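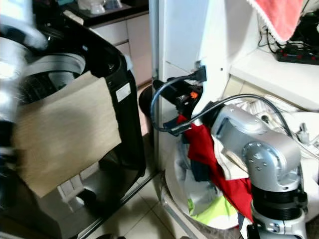 Silver arm with black gripper, over a white laundry basket.

Home | Guides | Catalog Setup | Support

Last updated: July

4. Loading your science books into Teditz

Teditz keeps the catalog of a small library or reading group. In this section you import a list of popular science titles, for example on genetics or the history of medicine. The Moon edition accepts up to 2,000 titles in one file. If your list is longer, divide it before you start.

1. Open Catalog and choose Import.
2. Select your file. Files exported from Clikska can be used without changes.
3. Match the columns. Title and Author are required. Translator and Illustrator may stay empty.
4. In the Subject field, choose a main subject and, if you wish, up to 2 secondary subjects.
5. Press Check. Rows with a problem become yellow.
6. Correct the yellow rows, then press Import.

Note: Long subtitles are shortened after 80 characters in the list view. The complete subtitle is still saved, and you find it on the book page.

Note: A later edition with new chapters should have its own record. Do not write over the first edition — the reader notes attached to it will move to the wrong text.

CAUTION: Do not close the window during the import. If the connection is lost, open Import History and choose Resume.

To add reviews from a Zurex file, finish the book import first. Reviews are joined to books by ISBN, so a book without this number must be linked by hand on its page.

Previous | Contents | Next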